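News from Moussa, 2020-10-10

From the Folding Table
by Nighat Abbasi

It has been a long time since I wrote one of these about laundry, and the last time (it was February, and the radiators were covered in socks) I got more letters than I did for the whole series on pantry shelves. Evidently we all have feelings about folding. So with the cooler weather on its way and the summer things going back into drawers, I thought I would spend this month's column on the part of the job I like best, which is the part after the clothes are clean and before anybody has asked where their good shirt is.

I do my sorting at a small square table now. For years I used the bed, like my mother did, and the trouble with the bed is that it's so big and so soft that you can spread a week's washing across it, wander off to make tea, and end up moving the whole heap to a chair at bedtime. A small table won't let you do that. You lift one piece out, you deal with it, and it goes in the basket. Dark things are the ones I like to start with, while the daylight is good, because navy and black look exactly alike to me after supper and I have sent Devendra off to work in one of each more than once.

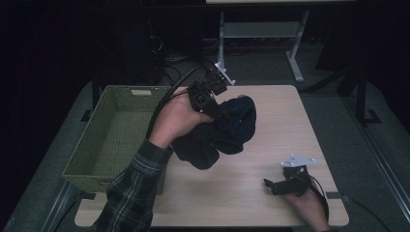

Navy cloth going over the table, green basket waiting at the left.

If you are starting with a crumpled bundle, hold it up over the table for a moment before you try to do anything clever with it. Let the heavy folds hang and look for a corner or a hem. Lay that down first and smooth away from it with the flat of your hand, and most of the creases will go along with you. I used to tug at both sides at once and then wonder why everything came out shaped like a kite!

A word on baskets, as several of you asked. I am very fond of the woven, open-topped sort with straight sides, and if you can find one with a cutout in the rim to put your fingers through, so much the better for carrying it upstairs. Rectangular suits folded things far more kindly than round does. Jucélia Meireles wrote in to say she keeps four of them, one for each person in the house, and that the children carry up their own. I admire this very much and have had no luck with it whatsoever. Ours all goes into the same one, and then there is a good deal of shouting on the stairs. 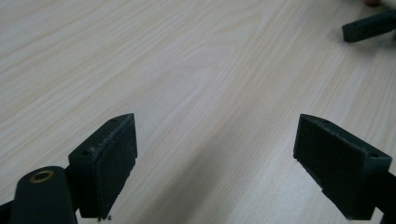 Folding is much easier if you square everything to the same width, and for that you need something to measure against. Some people cut a piece of card, and Bhupendra Maurya uses an old atlas, which he says is just right for bath towels. I mostly go by eye. On a pale tabletop the grain can help you along, those long fine streaks all running the same way, and if you line your first edge up with them you'll be close enough to straight for any cupboard. Watch out for the places where the lines swing around into ovals, though – I followed one of those with a pillowcase and got a very odd pillowcase. Fold the long sides in, then fold in half, then in half again, and put it down with the rounded edge toward you. When you open the cupboard later you'll see a row of soft fronts and can take one out without bringing down the rest.

Fitted sheets I will leave for another month. Tanveer Mohmand has promised me his method, in writing, with drawings, and I am holding him to it. My own is to tuck the corners into each other, fold whatever is left into something like a rectangle, and place it at the very back.

Last thing, and it's a small one. The autumn linen swap will be in the Herkley Room at the top of Ollell Street, and we can take up to 150 pieces this time, so do have a look through the backs of your closets. Towels, tablecloths, napkins and plain cotton sheets are all welcome, and please fold them before you bring them (any way you like, I won't be checking). Doors open at nine. If you have a basket or two to lend for the morning, leave your name at the shop or call extension 517 and ask for me. Put a label on the handle, please, as I still have one at home from last year and would dearly like to know who it belongs to.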